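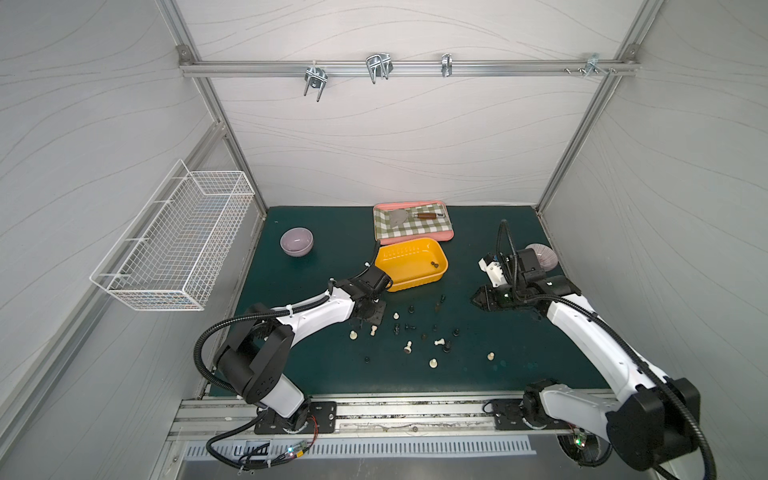
Projects > Robotics Lab > Student Reports > Tabletop Clearing, Two-Arm Cell

Collecting Demonstrations for a Chess Piece Clearing Task
Bekambridge, January 10, 2024

1. Purpose

The Cellitz dataset is meant to train a policy that moves loose chess pieces from the tabletop into a yellow container. This report covers the collection stage only. Training results will be reported separately in June.

The target was 3,000 episodes. At the time of writing, 2,381 have passed review and are stored on the Jikcombe server.

2. Setup

Two arms are mounted on a shared aluminum rail along the front edge of the table. Each has a parallel gripper. We record a workspace view and a wrist view, along with joint positions and gripper commands. The operator drives both arms from a pair of leader arms outside the enclosure.

Objects that play no part in the task stay on the table during recording. These include a bowl and a pink tray with a checkered cloth and a spatula on it. An early set recorded on a bare table was dropped, as the policy trained on it reached for any object added later.

3. Procedure

Pieces are spread by hand before each run. Color order is not fixed, and the operator may use either arm. A piece that falls over is left as it fell and picked from that position. Pieces are released low, over the floor of the container. 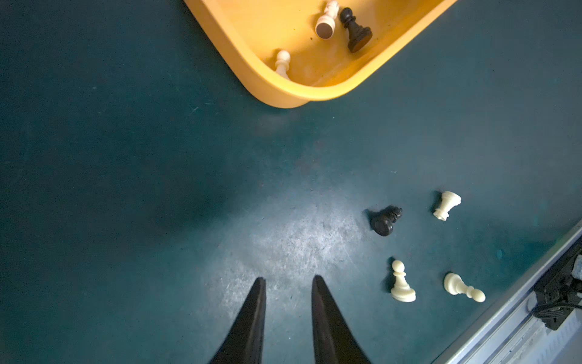 Pawns lying on their side took the most practice. The fingers have to close across the neck, and a grasp on the edge of the base tends to spin the piece away. We kept episodes with one failed grasp followed by a correction. Episodes with three or more failed grasps on the same piece were rejected.

Lighting was not changed between sessions. Glare on the green surface washes out part of the wrist view, and white pieces lose contrast there.

4. Review

Each episode was replayed in Briggs, our labeling tool, and marked keep, trim or reject. Trimming removes idle time at the start and end. The wrist and workspace streams were checked for dropped frames, and 14 episodes were lost to a loose camera cable.
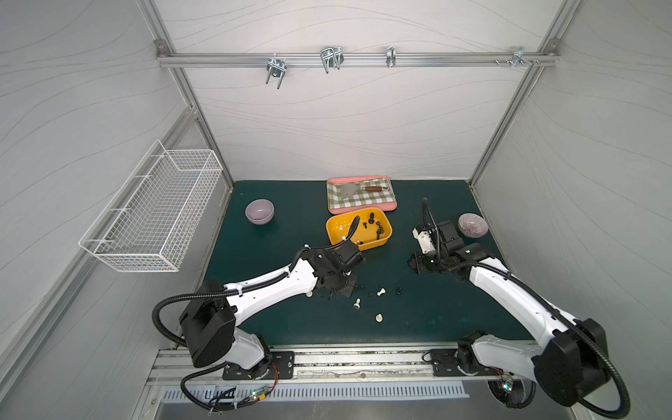

The most common reason for rejection was contact between a gripper and the container rim. A light touch was accepted. If the container shifted, the episode was rejected, even when all pieces ended up inside.

5. Remaining work

The left arm is overrepresented in the kept episodes, so the next sessions will start with more pieces on the right side. If storage allows, the target will be raised to 4,000. The review rules will stay the same for the added episodes.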